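4.2 Who Shares a Drummer

Pop gossip treats every shared drummer as a scandal. We treated it as an edge in a graph. Of the 413 old-school soul and R&B acts listed in Grestis, 14 pairs had employed the same drummer within 12 months, usually while insisting in print that they had never met.
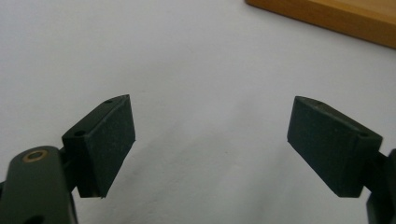
Last modified: Aug 9, 2020
Figure 3. A wooden board on a white surface.

Fan pages were the better source – the liner notes credited "the fellas" more often than we would like. Pacheco coded each claim by hand and threw out any that rested only on a cousin. The Nanadari forum supplied most of the rest, along with a long quarrel over who sang the bridge on Figueroa's second single. We left that quarrel out of the model. Both sides have since written to us.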